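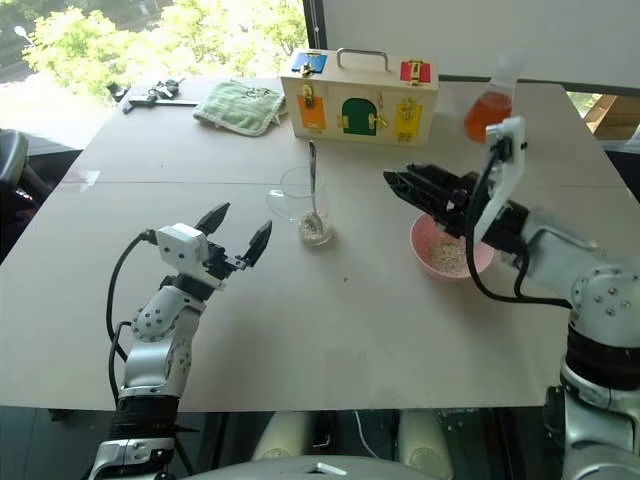 Student Robotics Club Takes On a Breakfast Task, and Asks Whether It Proves Anything

FLILLCOMBE — The Flillcombe student robotics club will open its lab on a Thursday in February to show a two-armed robot trying to move dry oats with a spoon. The club would like visitors to come with doubts.

The project is called Pons. It began after several members sat through one too many online clips of robots cooking, folding and pouring, with no word on how many tries had been thrown out. The club decided to pick one small kitchen job and publish every attempt, good or bad.

"We were tired of the highlight reel," the club said in a statement. "A clip of one good scoop tells you that a scoop happened once. We wanted to know what the other tries looked like, including our own."

The job sounds easy. One arm handles the spoon, the other stays near the cup or beaker, and flakes are supposed to travel from a pink bowl to the clear container. A four-year-old can do it, with a mess. For a machine with two fingers on each hand, a spoon handle is a poor thing to hold. It can turn in the grip, and a small turn at the handle matters a lot at the other end. Clear containers bring their own trouble, as their walls are hard for a camera to pick out.

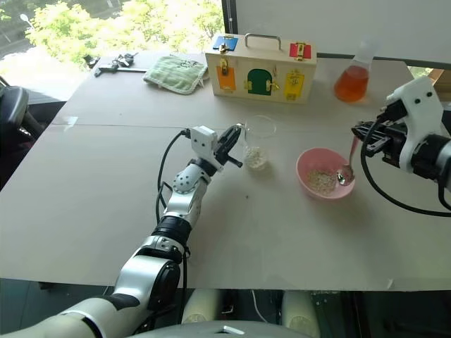
Students planned 1,000 attempts for the school year and have logged nearly 200. Each one gets a line in the club's record, with a plain yes or no and a short note. There is no "almost" column. Members argued over that for most of a meeting, and the strict side won.

The club is not giving out a success rate yet. Members say the early tries were run under rules that changed too often, and that a single percentage would be quoted without that warning. The full record will be on hand at the open lab for anyone who wants to do the math.

Other objects stay on the table during the work, among them a flask of orange liquid, a folded towel and a wooden box with small latched doors. Clearing them away would make for a tidier video. The club's view is that real counters are crowded, and that a robot tested only on a bare surface has been tested on very little.

The latches may be next. Some members want to start on them this spring. Others say the group should finish with oats first, and point to past club projects that were dropped the moment something shinier came along.

Plostberg, a local parts supplier, gave the club $4,000 toward the project. The money came with no say over results, and the club asked for that in writing. Software for logging the attempts was written by students and goes by the name Irov. It has crashed more than once, and those crashes are in the record too.

The club also wants to be clear about what Pons will not show. It will not show that robots are ready for home kitchens. It will not show that they never will be. The work covers one table, one machine and a few kinds of dry food, under the eye of students who know when to hit stop.

The open lab runs from 4 p.m. to 6 p.m. and is free. Seating is limited to 82. Visitors may ask for a live attempt at any point during the session, and the club will run it without a practice round. Results from the evening will be added to the public record the same night — whatever they are.

Questions about the event can be left at the club's desk in the Flillcombe student center.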